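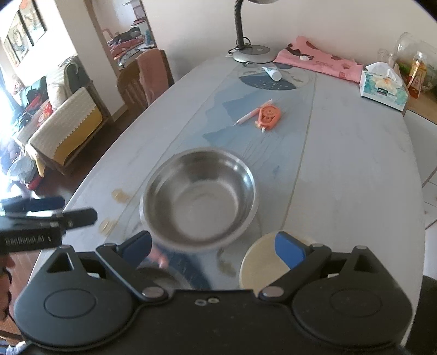

03/01/2020
Sveva Palumbo

What is Plimard?
It's my attempt to teach a robot arm household jobs from demonstrations people make by hand, in ordinary homes, with no robot there at all.

Why not tidy up first?
I tried that! The policy trained on tidy tables managed 56 out of 100 grasps on our test table in Wirbridge – and got worse as soon as we put a towel or a lamp near it.

Did the messy homes help?
Yes, quite a lot on bowls and cups (I was thrilled). On pens, hardly at all, and I still don't know why.

How many homes so far?
Four, all in Endcombe. I'd love more.

Can I use my left hand?
Please do, we have far too few left-handed demonstrations. Just keep to one hand for the whole session.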